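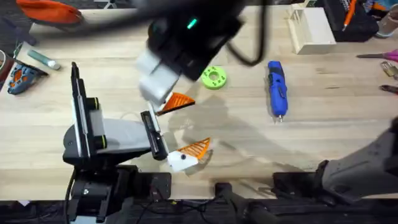
4.2 Print requests and waiting time

The job log kept at Rorkelham holds 637 print requests. Each entry gives the member number, the material, the color, the time the file was submitted in Flukeo, and the time the finished part was placed on the pickup shelf. Requests withdrawn by the member before printing were kept in the log but left out of the waiting time analysis. Urden used the same booking software but did not record pickup until July, so its earlier entries can only be used for demand and material choice.

Demand was uneven over the week at both workshops. Members tended to submit files on Sunday evening, when neither workshop was staffed, and the files then sat in the queue until the next open session. A member who submitted on a weekday afternoon usually had the part the same evening if it was small. A member who submitted on Sunday waited longer even for a small part, and the difference remained when we compared only jobs of similar print time. Staff at Rorkelham knew about the Sunday backlog and had tried a rule that put short jobs first. The rule was dropped after complaints from members with long jobs, who found that their files could be passed over for several sessions in a row.

Color had a larger effect than we expected. Changing a spool takes only a few minutes, but staff avoided it by grouping jobs of the same color, and the group for an uncommon color might not be started until a second request came in. Orange was among the common colors at both sites. It was the cheapest spool in the Fawzy price list for most of the study, and members who did not care about color were told to choose it. Triangular parts in orange, with a ribbed surface on both of them, are shown in Figure 2. Shapes of this kind were popular with newer members, and they rarely failed once the first layer had gone down well.

We defined a failed print as one that staff stopped or the member refused at pickup. By this definition most failures came from tall parts with a small base. Parts that warped at a corner were often accepted anyway, particularly when the member meant to sand or glue them, so our failure counts understate the share of parts with visible faults. Cuiping Zhong went through the refused parts still in storage at Rorkelham and sorted them by type of fault. Craig Nisbet repeated the sorting without seeing her results. They disagreed mainly on parts with thin walls, where it is hard to tell a gap caused by the slicer settings from one caused by a partly blocked nozzle.

4.3 Charges and repeat use

Both workshops charged by weight at the start of the study. Urden moved to a flat session fee after members said they could not tell in advance what a part would cost. Under the flat fee, members brought larger jobs and more of them, and waiting time went up. The number of different people using the printers changed very little. This suggests that the new fee mainly suited members who already printed often.

We sent a short questionnaire to 300 members across the two sites, including people who had never made a print request. Those who had printed once and stopped gave waiting as their main reason, followed by difficulty preparing the file. Cost came well behind. Several wrote that they had found a part by another route before theirs was ready, usually by buying it or by making a rough version in wood. One respondent from Urden wrote, "I wanted a bracket for Saturday and got it the week after, and by then I had used a screw."

We also spoke with 24 frequent users in person. Most of them had learned to work around the queue. They split large designs into smaller pieces, picked a color that was already loaded, or came in near the end of a session when a printer was likely to be free overnight. None of this was written down in the member handbook at either site, and a new member had no easy way to learn it except by asking someone at the next bench. The handbook in use at Rorkelham covered safety and file formats and gave one short paragraph to the queue.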